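rakunora-recipes

A cleaned-up collection of handwritten family and community recipes, typed out and tagged by yours truly.
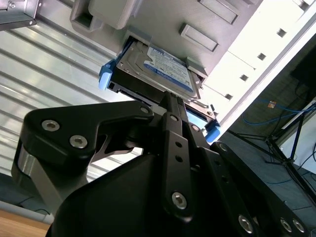

Drive caddy in the bay of the storage enclosure.

What is this?

Hi! This is the data card for the Rakunora recipe collection, 2357 recipes copied from index cards, church cookbooks, the backs of envelopes and one very greasy school notebook. Most are in Spanish, a good chunk are in German, and the rest are in English or in a mix of all three (my favorites — there's a plum cake that switches language in the middle of the dough).

I started typing these up when my aunt's recipe box came to me and I couldn't read half of it. Then Ulises Mansilla heard about it and handed me his grandmother's box too, and after that it kind of snowballed.

What's in the folder

recipes.csv is the main table, one row per recipe
ingredients.csv has one row per ingredient line, linked by recipe_id
units.csv is my lookup table for old measurements
notes.txt has everything I couldn't fit anywhere else, please read it before you email me

The columns in recipes.csv

recipe_id: a plain number. There are gaps where I merged duplicates. Don't renumber them, I beg you, the ingredient table depends on them.
title: as written, spelling mistakes and all
title_clean: my tidied version
language: es, de, en or mixed
source: which box or book it came from
course: soup, main, side, bread, sweet, preserve, drink, other
year_guess: blank unless the card was dated or somebody in the family could tell me
body: the full instructions, line breaks kept
legible: 1 to 4, where 4 means I could read every word and 1 means good luck

Where they came from

The biggest batch is the Harkbridge box, 900 cards collected by a supper club that met through most of the eighties. It leans hard on casseroles and things set in gelatin. Konrad Rüegg typed up nearly all of the German cards and caught a bunch of places where I'd read the old handwriting wrong (I had "Nelken" down as "Nudeln" in a spice cookie, so you'd have been putting noodles in there). Tadeo Jara did the jams and pickles.

Everybody who gave me a box said yes to sharing it. Where a family asked me to leave names off, the source column just says "private" and a number.

About the measurements

Oh boy. A "cup" in this collection can be a US cup, a coffee cup, or a particular blue cup in somebody's kitchen. I left the original wording alone in ingredients.csv and put my best conversion in a second column called grams_est. If the card says "flour until it's right," grams_est is empty. Same for "butter the size of an egg," although Sebastián Retamal keeps telling me I should pick a number and move on. Maybe in the next version!

Oven temperatures are rare before the seventies. You mostly get "slow," "medium" and "hot." I didn't convert those.

Known problems

- The cake titles are a mess. There are 9 different recipes called just "Torta" and they're all different cakes.
- Some of the canning recipes use old methods that don't meet current safety advice. Please treat them as history and look up a tested recipe before you put anything in a jar.
- The course tags are mine alone, and I was not consistent about whether empanadas are a main.
- A few cards continue on a second card that we never found. They end with "(card missing)" in the body.

Can I use it?

Sure. CC BY 4.0, so use it for whatever you like and say where you got it. If you cook something out of it I'd love to hear how it went, especially the walnut bread in the Oltmanns notebook — I've made it twice and I think a line about the second rise got left out.

Changes

2022-04-28: added the Oltmanns notebook, fixed the accents that got mangled in the last export, split "bread" off from "sweet."
Before that: lots of small stuff I didn't write down, sorry.

Planned for May: the Dokau cookbook, which Lautaro Lagos is proofreading now. It has a whole chapter on dumplings, and the pages are stuck together at the strudel.

Corrections are very welcome. Send me the recipe_id and what you think the card says, and I'll go back and check it against the card.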